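The Listing

By Mamta Sengar
April

Bhupendra Khurana put the phone up for sale on a Tuesday, in the half hour between washing the dishes and the football. He wrote that it was in good condition, that it came with the charger, and that there was a small chip by the power button. He asked for 700 and said he would not post it.

The phone was a Sondus. It had been his wife's. She had bought it at the market in Murnville the winter before she went to live with her sister, and when she went she left it in the drawer with the batteries and the takeaway menus. She had a new one by then. She rang him from it on Sundays and they talked about the boiler.

The first message came before the kettle had boiled.

Is this available.

He wrote back that it was. He heard nothing more from that person.

The second asked if he would take 15 and a set of speakers. He said no thank you. The third wanted to know what network it was on, and he had to go and find out, which meant charging it, and the charger he had promised in the listing was not in the drawer. He looked in the hall cupboard and in his coat. He found it at last behind the bread bin, still plugged in, where she had always left it.

The phone took a long time to come on. When it did, it asked for a number. He tried her birthday and then his own. He tried the number of the house in Gasari where they had lived when they were first married, which was 2355, because the street ran out into the fields and somebody at the council had been hopeful. The phone opened.

He had not expected that. He sat down on the stool.

There were 13 messages she had never opened, all from the phone company. There was a game with coloured fish. There was a shopping list that said onions, bulbs, B's tablets. The photographs were mostly of the garden, and a good many of them had her thumb in the corner. One was of him asleep in the chair with his mouth open and his glasses pushed up. He looked at it for a while and thought that he ought to get the chair seen to.

He answered the man about the network. The man said thanks, he would be round at eight.

His name was Shukla and he came at twenty to nine. He was younger than he had sounded in his messages, and he had a little girl with him in a school jumper, holding a packet of crisps. He stood on the mat and would not come any further in.

"It's for my mum," he said. "She's dropped hers in the sink."

"Does she like fish?" said Bhupendra.

"How do you mean?"

"There's a game on it. With fish."

Shukla turned the phone over. He looked at the chip by the power button and ran his nail along it. He held it up to the hall light and tilted it, the way people do, and then he asked if it had been wiped.

"No," said Bhupendra. "Not yet."

"You'll want to do that. I can do it for you now, if you like. Takes a minute."

The girl had sat down on the bottom stair. Bhupendra could hear the football from the other room, and someone had scored, though he could not tell which side.

"Would you mind coming back tomorrow?" he said.

Shukla looked at the girl and then at his watch. He said it was nearly 15 miles each way. He was not rude about it. He said he could go to 650, cash, if it was tonight, and Bhupendra said it was not the money, and Shukla said no, all right, and gave the phone back.

"I'll keep it for you," said Bhupendra. "I won't sell it to anyone else."

"Thursday, then," said Shukla. "After work."

When they had gone he swept up the crisps. Then he rang his wife, although it was not a Sunday, and she picked up at once and asked what was the matter.

"Nothing's the matter," he said. "I've got your old phone here. Do you want the pictures off it?"

"What pictures?"

"The garden. There's one of me."

She was quiet, and he could hear a television at her end too, the same match, a second or so behind his.
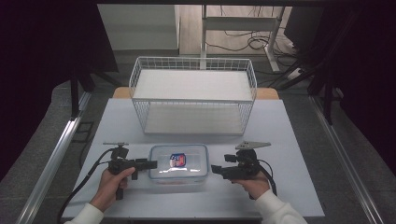

"Keep that one," she said. "Send me the ones of the roses. Do you know how to send them?"

He said he did not. She told him to get a pen, and he went to look for one in the drawer.

Sign up to our newsletter for a new story every month. You can unsubscribe at any time.

Contact us | Copyright the author, all rights reserved | Back to top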